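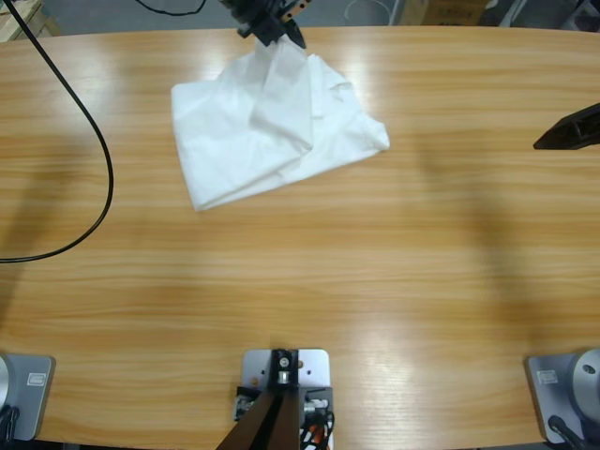

Notebook, July, started 9.40am

Back on the Geletti episode for the reality TV project. Vilja Mäkelä has left me the clip log and a note saying the dinner argument is "clearly one take". I don't believe it, so this morning went on the dinner argument.

For anyone picking this up cold: Geletti is the series with the two sisters and the restaurant, and the argument in question is the one every gossip site ran as proof that the family had fallen out for good. Our job is only to say how the thing was put together. Whether they have fallen out is their business, and I suspect the answer depends on whether a new series has been ordered.

Went through it shot by shot with the sound off. The older sister's wine glass is nearly full when she says she is leaving, nearly empty when her sister answers, then nearly full again. Vilja's log puts this down to a top-up. Possible, but there is no bottle on her side of the table in any wide shot. I have marked it as a probable join.

Then with the sound on and no picture. Much more useful. The restaurant hum drops out under the line "you always knew about it" and comes back afterwards at a different level. That line is also spoken off camera, over a shot of the younger sister looking down. To my ear it was recorded somewhere smaller and deader, perhaps an interview room. Without it the argument is two people disagreeing over a booking.

Not proof. A microphone could have been knocked. But it is the only line the websites quoted, and I don't like that it is the only line with nobody's mouth attached to it.

11.15. Read the coverage again. The story on Jakach has been shared 1,805 times according to its own counter, which I trust about as far as I trust the story. It cites "a source close to production". Brumberg cites Jakach. Sopacua cites "multiple reports", which as far as I can tell means Jakach and Brumberg. So that is 3 sites and one source, who might be the publicist for all we know. Please stop writing "widely reported" in the log. I have changed it in two places.

The time stamps are odd too. Jakach had its piece up before the episode finished going out, with the quote word for word. Either someone there types fast or they had a preview copy. I would put money on the preview copy, but the page has been edited since and the stamp may not mean much.

Vilja rang before lunch. She still thinks one take, and says the glass is the sort of thing I always go on about. Fair. She agrees about the hum, though, and will run the audio from the trailer against the episode to see if the line sits on the same background there. If it does I will have to think again.

Left to do:
– trailer audio (Vilja)
– find the repeat broadcast, which was over two minutes shorter, and see what went
– check whether the younger sister wears the same earrings in the interview clips
– leave the summary blank until the trailer check is back

4.30pm. Found the repeat. The off-camera line is still in but the shot over it has changed, and now it is the older sister looking at the door. Same words, different face. Sent both to Vilja without comment.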